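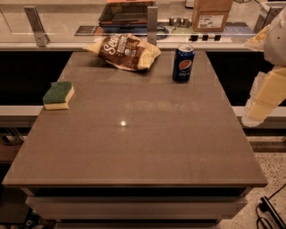

Havbridge T3 Table-Clearing Unit

The T3 is a single-arm clearing and wiping unit for staff canteens, break rooms and visitor counters. It removes light items left behind after a break, sorts them into waste and deposit returns, then wipes the surface. It is meant for sites where clearing is at present done by people taken off other duties.

Items handled
Drinks cans, empty or part full, standing or lying. Snack bags and wrappers, including bags still holding air. Sponges and folded cloths. Crockery and glass are outside the scope of the T3 and are left in place and reported.

Surfaces
Smooth tops, matt or gloss. Glossy tops under direct ceiling lights need the reflection setting, which is made once at installation. Tables standing against a glass partition need a fixed rear limit - the arm will not reach past it.

Specification
Reach: 70 cm from shoulder
Maximum item weight: 3 kg
Noise at one metre: 58 dB
Running time per charge: 8 hours
Arm sleeve: replaceable, wipe clean
Control: wall panel or handheld stop

Effect on staffing
At the Horevwood packing site, canteen clearing used to fall to whoever finished a shift first. Koen Cuypers, the site lead, has since moved those hours to stock preparation. One person per shift is still named as attendant. The attendant empties the bins, deals with reported items and changes the sleeve. Spills of hot liquid also remain a manual job.

Attendants need a half-day course, given on site by Siyabonga Motaung or Vinh Doãn. Staff who only use the room need no training, but should be shown the stop control. We advise telling them before delivery which tasks will move and which will stay - at Horevwood this was left until July and caused avoidable questions about rotas.

Supply
Sold or leased, with sleeve packs ordered separately. Lease terms include one service visit a year. For site surveys and table measurements, contact Aksel Egilsson at Havbridge.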